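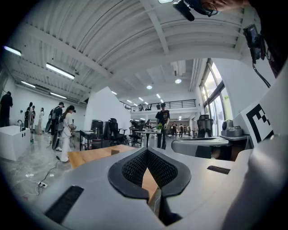 Willitz Makers Club, Visits & Demos board

Thread: Rodorgate open day, worth the drive?

stedik_fan
Back from the Rodorgate open day and my feet hurt. They have one huge room with a balcony, and the demos were all going at once, which meant that wherever I stood I was missing the good one. The part I liked was the hand-held grippers. You hold one in each hand and do a job with them, and the recordings go toward teaching a robot the same job. I got 3 minutes. I have been picking things up since infancy and I was terrible at it.

The handout had a typo in the word "automation." I kept it.

bakkewards
Did they have a real robot doing a real thing, or was it people with claws all afternoon?

stedik_fan
There was an arm in a side room, on a schedule. I missed the schedule.

papercut_lou
I went too and I'll be the grump. I drove 25 miles to watch grown adults nudge a small box. My nephew does this at home and we don't print a handout. When I hear "open day at an automation company" I expect something automated, and the most automated thing I saw was the front door.

torque_wench
Depends what you went for. I do fixtures for a living and I could have stayed by the claws until they turned the lights off. Soft pads on the fingers, sort of a V, so the thing you're grabbing centers itself a bit. That's the same problem I fight every week with worse materials and a smaller budget.
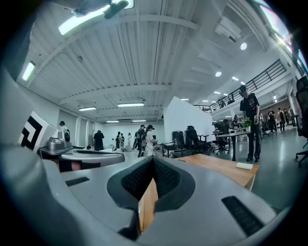 My own beef is with the way they ran the line. You signed up on a sheet at the entrance, the sheet went away somewhere, and then you milled around hoping to be called. I spent the time studying the decor. There's a little green plant in a white pot on a tall gray table, and a fellow in a black cap was standing next to it, and between them they had the calmest spot in the building. The rest of us drifted. I was told 20 minutes and it was closer to lunch. Put the sheet on the wall where people can see it and half the complaining goes away (not mine, but half).

papercut_lou
See, even the person who liked it is complaining.

torque_wench
I contain multitudes. I also contain a sandwich from the gas station, thanks to that line.

gearmouse
Question from someone who couldn't go. What do the black and white squares on the grippers do? They're all over the club's photos and I assumed somebody had a label maker and poor impulse control.

stedik_fan
They're markers. A camera looks at the pattern and works out where the gripper is and which way it's tilted. The staff person explained it very patiently, to me, twice.

bakkewards
So you're wearing a barcode so the computer can watch you fumble. Great. I have a job like that already.

oldsolder
I've been to 2 of these now, this one and the one in December, and the December one was better if you like arms and worse if you like asking questions. In December there was a rope and a man who said "please stay behind the rope." This time you could walk right up and get in the way, which I did. I'd take the second kind every time. A finished robot stacking blocks tells me they hired a good video person. Watching somebody line up both claws on a little cardboard box 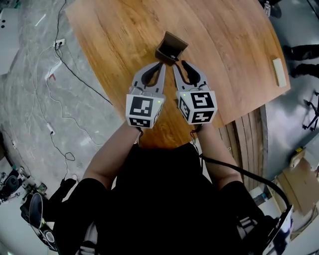

and having to think about it tells me how much there is to learn before any of this gets near my kitchen. You go slow, you watch both fingertips, and you find out your wrists have opinions. I asked whether people get quicker and was told yes, some of them, and then I was asked to step over the cables.

papercut_lou
Oh, the cables. I'm amazed we all have our teeth.

oldsolder
I've seen your garage.

papercut_lou
My garage isn't open to the public.

gearmouse
Would you bring a ten-year-old?

torque_wench
Yes, if they let kids have a turn. Ask before you drive. Without a turn it's a lot of looking at other people's backpacks.

papercut_lou
No. Take the kid bowling.

stedik_fan
Yes, and get your name on the sheet before you do anything else, including the restroom.

bakkewards
Did anyone find out when the next one is? I'd go for the arm. I would also like to see lou's face when the arm is out of order.

oldsolder
They wouldn't give a date. There's an email list. I signed up and so far they've sent me a survey asking how I heard about the email list.

Last reply 2/24/22

Recent threads on this board
Bakke surplus sale: who has a truck
Stedik controller won't talk to anything, including me
Carpool etiquette, again
Cheap soft pads for homemade grippers
Willitz library demo table needs two more projects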